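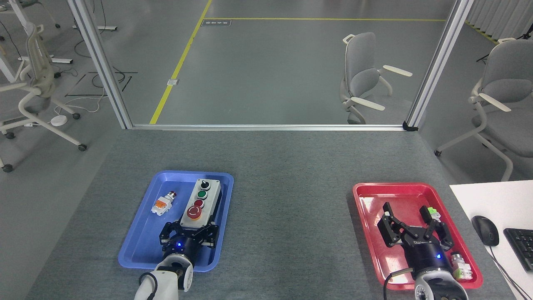 Push-button control box with rotary selector and emergency stop, in a blue tray, with separate button parts.

A push-button station, also called a control box or pendant box, is a small housing that groups the hand controls of a machine in one place. Common parts are a rotary selector switch, a green button for start, a red button for stop, and a large red mushroom-head emergency stop on a yellow background.

Color conventions

The colors are often described as universal. That claim is too strong. Green and red are widely used for start and stop, but older stations in many shops follow house rules, and a repainted or replaced cap says little about the wiring behind it. Wim Van Damme, who surveyed 166 stations at the Trarholm works, found 10 with caps that did not match their function.

Modular buttons

Most current stations use separate button modules held in the panel by a threaded collar. Sellers call these parts interchangeable. Imogen Fairclough disputes this in the Clerkeswood handbook, noting that hole size, collar thread and contact block all have to agree, and that catalogs seldom list all of them together.

Service life

Published figures for switching cycles come mainly from makers' own bench tests, and dust, oil and hard use are rarely included. Independent results remain scarce.

See also: Limit switch; Selector switch; Terminal block

Page last edited April 21, 2019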